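Mosodance are back in May with a second album, Clonance, and a run of shows that starts at the Vukia. Two years of writing, most of it at night. "We threw out nearly 600 hours of tape," the singer says. Laughs. "Not all of it bad."

The new songs are slower. More piano, less drum machine. "I wanted to hear the room - the chairs, the breathing." Label wanted a single first, band said no.

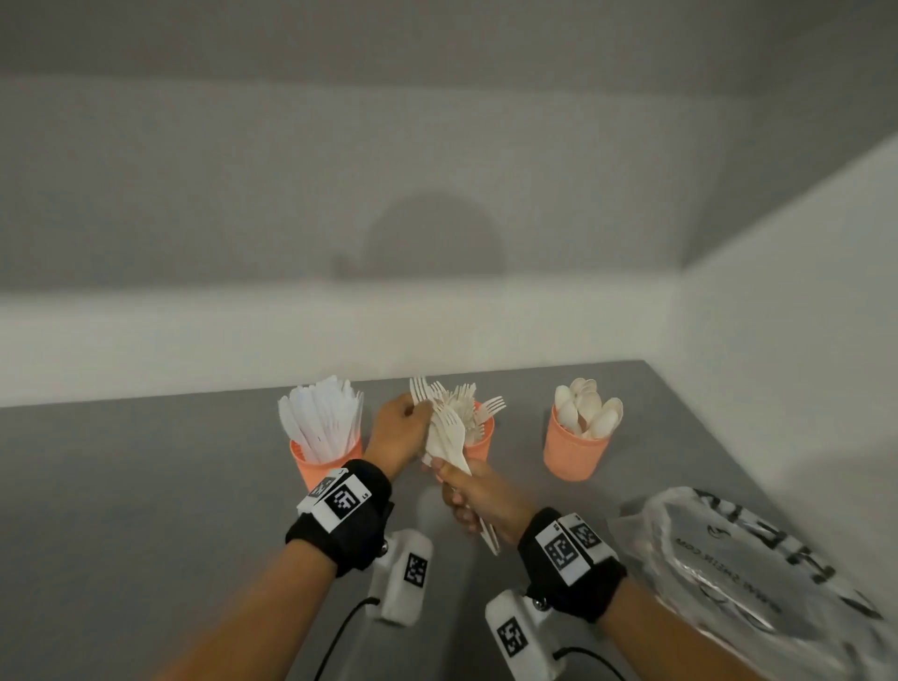 "So we played the whole thing live to Kang, our label, start to finish, no breaks. They got it then." The Vukia holds 1489 and its the biggest room they've headlined. Nervous? "Yes. Very." Support act still to be anounced. Tickets on sale now.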